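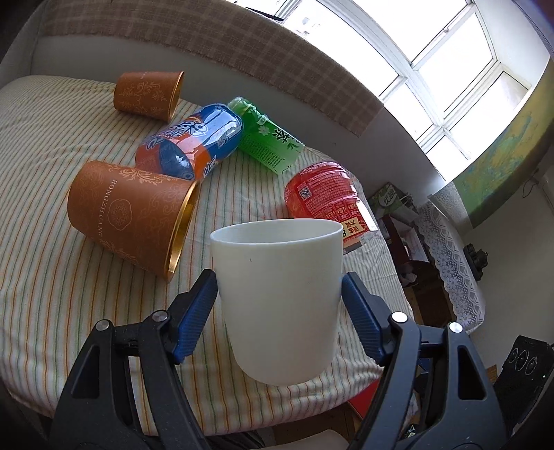

A hand-held gripper with blue ribbed pads around an off-white cup, two brown cups and three bottles behind it.

Unness publishes handling rules for people who teach robots by hand

ASHBY, March. Unness today released the Lillar Practice Notes, a free guide to good conduct for anyone who picks up household objects with a hand-held gripper so that a robot can learn to do the same. It is 30 pages long. Earlier drafts were longer and, according to the people who had to read them, considerably worse.

The notes cover work in ordinary homes, where cups end up on beds and every surface already has something on it. Existing safety standards for industrial robots have plenty to say about fences and very little to say about bedspreads.

Among the rules:

Ask before moving anything that belongs to the household, including things that look as if they have been forgotten.

Check both grip pads at the start of each session and replace a torn one. Tape is not a grip pad.

Record failed grasps as failed. A dropped cup labeled "placed" will be learned as a way of placing cups.

Cover or put away letters, medicine labels and family photos. Drinks bottles may stay.

Stop after 100 grasps and rest the hand for at least 4 minutes.

"We had a very fine rule on wrist angle that no human wrist could follow," said Zdzisław Cieślak, lead editor of the notes. "It survived two rounds of review. I wrote it, so I was sorry to see it go."

The draft was tried out by operators at Sovport, who worked through roughly 3,000 grasps and returned their comments in the margins, some of them printable.

"The resting rule is the one people argue with," said Nicanor Esquivel, who ran the Sovport trial. "They argue less by the afternoon."

The Lillar Practice Notes are voluntary and may be copied and adapted without charge. Comments on the next edition can be sent to the Unness standards desk, which reads them every Tuesday.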